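Laundry notes from the share house. I've done the washing for five of us since March, so I'm putting what I've worked out in one thread.

The front loader is white and the printing on it is in Chinese. Murray Cloutier read the panel out to me once and I wrote the useful bits on a card. I keep a basket in front of the door so nothing lands on the floor. 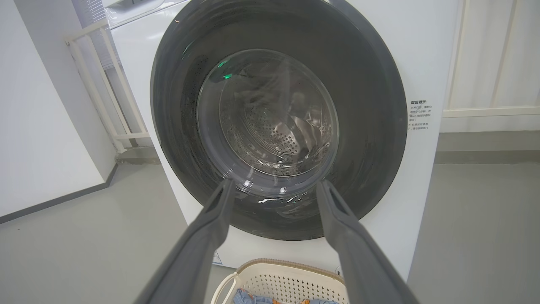 How full should a front loader be for a normal wash? Three-quarters. You want a hand's width between the top of the clothes and the top of the drum. Packed tighter than that, the middle of the load doesn't rinse well.

Powder: I use Denden, two level spoonfuls. I used to put in four and the towels went stiff. A box costs me 20 dollars and I get most of a season out of it.

Anything with patches or badges gets turned inside out and goes on cold, short cycle, slow spin. Stitched ones hold up. Iron-on ones lift at the corners if the water is hot. Check the drum before you shut the door on the next load, as small things sit at the bottom and get missed. 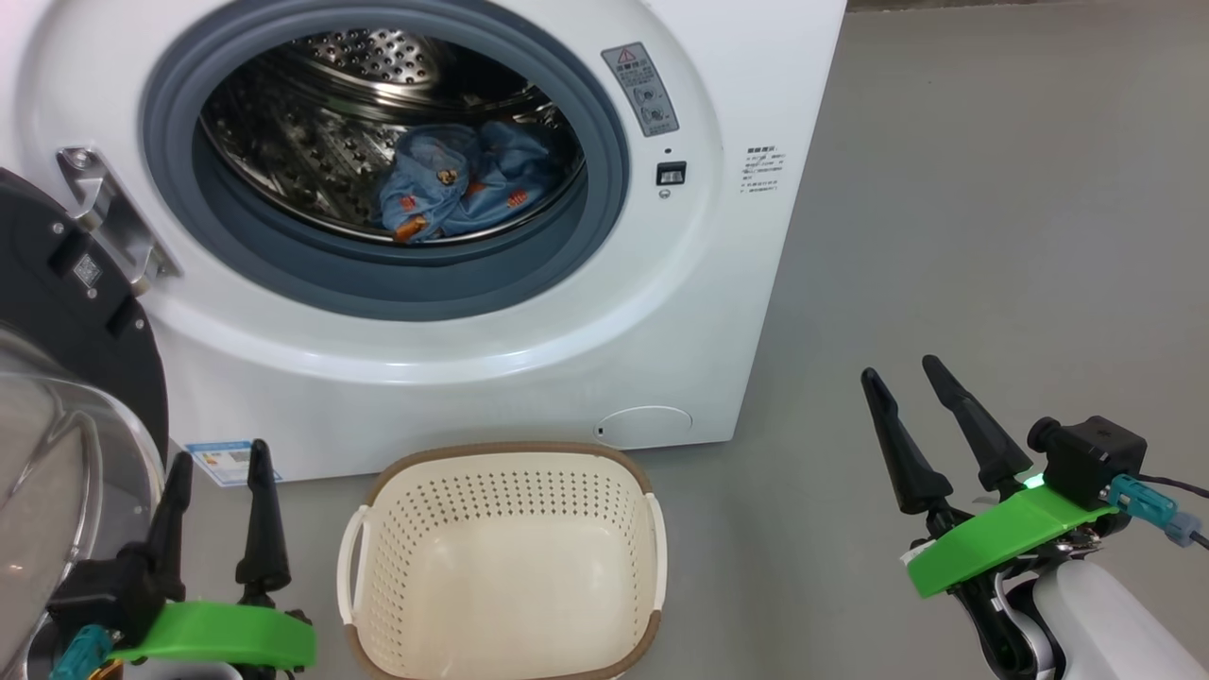

Fouzia Talpur replied that she puts patched clothes in a pillowcase, ties the end and washes them with the sheets, and the colours have stayed good for 7 years.

I'll try the pillowcase. Wipe the rubber ring after the last load and leave the door open overnight. Filter gets cleaned once a month, with an old towel down first.

Contact | © Asfaw Share House Notes | Back to top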